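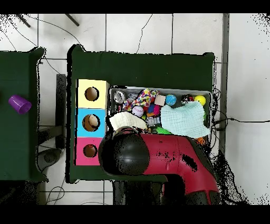 Submitting a first poetry chapbook – do journal poems count as published?

Humaira Khattak
Ok so I have a manuscript, 24 pages, mostly short poems. Want to send it to the Skitora chapbook reading, closes end of May. Guidelines say "unpublished work only" but two of the poems were in an online journal (Presen). Do I pull them? They're kind of the spine of the thing. Also there's a 400 word statement and I have no idea what goes in it. 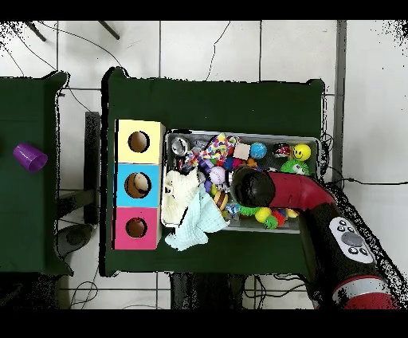 Patricio Retamal
Leave them in. "Unpublished" nearly always means the collection as a whole. Put an acknowledgments page at the back – poem title, journal, year. Check Presen gave you the rights back tho, most do on publication. For the statement I just wrote how the poems got orderd and what I was reading. Came in at 171 words, no complaints.

Adeel Dogar
email them and ask

Henryk Kurek
Mostly agree with Patricio but read the small print, Sikora threw mine out over one poem that had been on my blog. Blog! Took it down after and resubmitted the next year. Still a no.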